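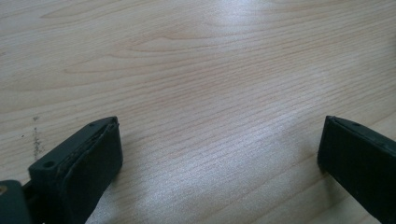
Looking after the Detetti grippers

I look after the hand-held pair at Plitport, and every October they get a proper going-over before the Brorura job starts up again. Mostly it's pads and cables (and a lot of tea!). The pads get swapped every 700 grasps, or sooner if I see an edge going rough like the top lip on the left one. The right one still has its rim nice and neat, so I'm leaving it be.

I do my checks at the table, one gripper in each hand, with 7 easy objects before anything awkward.

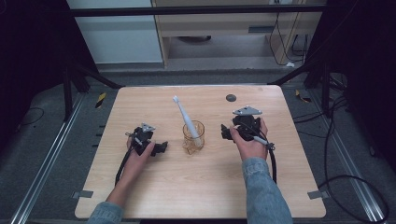

Toothbrush and amber cup, both grippers in hand.

Cables next. I like plenty of slack down the outside of the wrist, so I reach as far as I can each way and feel for any tug. The Jenkins leads are 80 cm longer than our old ones and I love them for it!

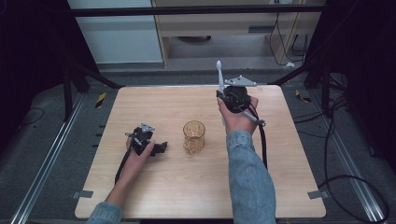 After that it's the little screws, done up by hand and never with the driver, then a wipe of the pads with a barely damp cloth and 60 minutes on the shelf before the next run.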